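Worn patch inside a sheet-metal parts bin – paint it or leave it?

ChakLai
Posted June 22, 2026
I look after the sorting bins in our workshop and one of them is getting tatty inside. It's grey sheet metal, open top, sloping walls. The finish has gone along the bottom of the back wall and the floor is scratched all over. It gets used for odds and ends, so nothing heavy goes in. Has anyone repainted one of these, and did it last?
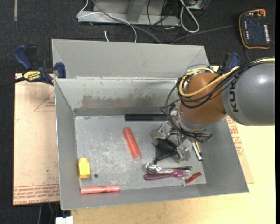 Brownish patch is low down on the inner back wall. Floor scuffs are worst left of centre.

pinyu_t
I'd leave it. We did two of ours with Fasovham enamel and it was coming off the floor in five weeks. The walls held up better.

Gerlow_Mick
Disagree with leaving it. Bare floor is fine, but I don't like the look of that brown bit. Key it with 60 grit, wipe it down, primer, two thin coats. Do the wall only and forget the floor.

pinyu_t
60 is too coarse for thin sheet. You'll see every line through the paint.

Gerlow_Mick
It's the inside of a bin.

Asnakech A
Is it rust or just what's under the finish? Can't tell from the photo. Rub it with a white cloth and see what comes off. I'd also think about a rubber mat, cut to fit the floor. Small stuff like that yellow block and the red marker-shaped thing doesn't need bare metal under it.

ChakLai
Will try the cloth. We had a mat in another bin – small parts kept getting under the edges, so I'm not keen.

Asnakech A
Glue the edges down then.

pinyu_t
And then you can't get it out to clean. Still say leave it.

ChakLai
I'll do the back wall and leave the floor for now. What primer are people using?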